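Section 4: Recording wrist views for the clutter study

Now for the fun part! The Drumeck method learns from ordinary, untidy rooms, so please resist the urge to clear up first. Freya Treloar's result at Bramcombe still delights us: with 13 messy rooms in the training set, the arm coped far better with places it had never seen.

4.1 Before you record

1. Start the Jalura logger and wait for the second tone.
2. Leave packing materials where they lie. Bubble wrap, a black plastic bag and bits of cardboard beside a big dark surface give the model plenty to learn from.

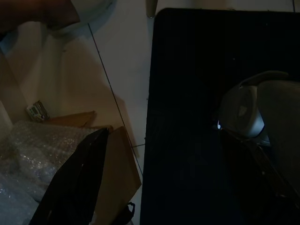
3. Trace every cable on the floor by hand before you move the arm.

CAUTION: Keep the arm at its slowest speed near cables.

4.2 Dark views

4. Save the dim views too! Deep shadow over most of the picture, with pale floor tiles down one side, is well worth having. Leave the exposure locked.
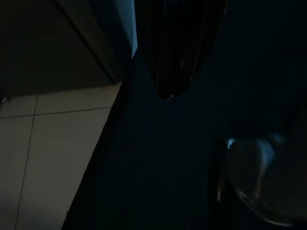 5. Tag each dim view "low light" and carry on. You need about 1,000 views per room, bright and dim together.

Note: If the logger stops with code 17, restart it and repeat step 1. Your saved views are safe. Send odd cases to Indira Bangera, who loves them.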